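# Unit 2: The Folding Carton, Flat and Erected

Packing Methods, Rondale site course. Revised 1 Jul 2018.

These notes cover the passage between a flat blank and a box that can be filled. Strapping and pallet patterns come in the next unit. Bring the Bundeo workbook; the tables are not repeated in the notes.

## 2.1 Terms

- **Blank**: the carton as cut and creased, lying flat.
- **Panel**: any face that becomes a wall, base or lid.
- **Flap**: a part hinged to a panel by a crease and folded over or behind another part.
- **Crease (score)**: a line pressed into the board so that it bends at a set place.
- **Opening**: the face left unclosed for loading.

"Box" is used loosely on the floor for both the blank and the erected carton. In written work for this course, use "blank" until at least two walls are standing.

## 2.2 Handling the erected carton

A carton with one open face is stiff at the closed faces and weak along the rim. Hold it by the two short ends, at matching heights. A grip on one long wall alone pulls the rim out of square, and the flaps will then close with a gap at one corner. 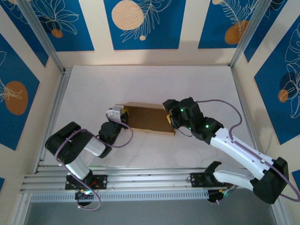 Pressure at the ends should be enough to stop the carton sliding and no more. Board that has been pinched hard shows a whitened line on the outer face, and a carton marked in this way is rejected under the Soomro packing sheet even when it closes properly. Check for squareness before loading by comparing the two diagonals of the opening. A difference of 2 mm is accepted. Anything larger is corrected by reopening the last fold; pushing on the corners moves the fault to the other end.

Set the carton down with the opening facing the person who loads it. On a bench shared by two packers, agree on the direction first.

## 2.3 Handling the blank

The blank needs a clear, level surface larger than its full spread with all flaps out. Grit under the board prints through when the creases are worked, so wipe the surface between batches.

Sequence for a plain creased blank:

1. Lay the blank flat, inside face up.
2. Orient it so that the flap to be folded first is nearest the edge of the bench.
3. Break each crease by hand to 90 degrees and release.
4. Raise the side panels together.
5. Fold the end flaps in, then the long flap over them.
6. Press along the full crease with the side of the hand.

Step 3 is the one most often skipped. An unbroken crease springs back, and the panel bows instead of hinging. Boards over 175 g need the crease broken twice.

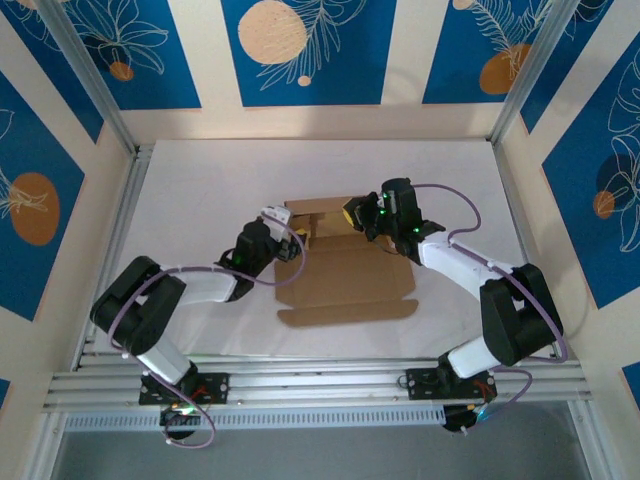
**Which part of the blank should be held down while a flap is being raised?**

The panel next to the flap, close to the crease and on the side that stays flat. Holding farther back lets the board lift and bend away from the score.

## 2.4 Batch count and storage

Blanks from Orkia arrive in bundles, 1,140 to the pallet. Store them flat under a board cover. Blanks stood on edge take a curve within a few days and have to be flexed back before use. The June delivery was stored on edge and is kept for practice only.

## 2.5 Exercise

Erect 11 blanks from the practice stock. For each, record both diagonals, any whitened line, and the crease that gave most resistance. Enter the results on workbook sheet 2 and keep the cartons for the closing exercise in the next unit.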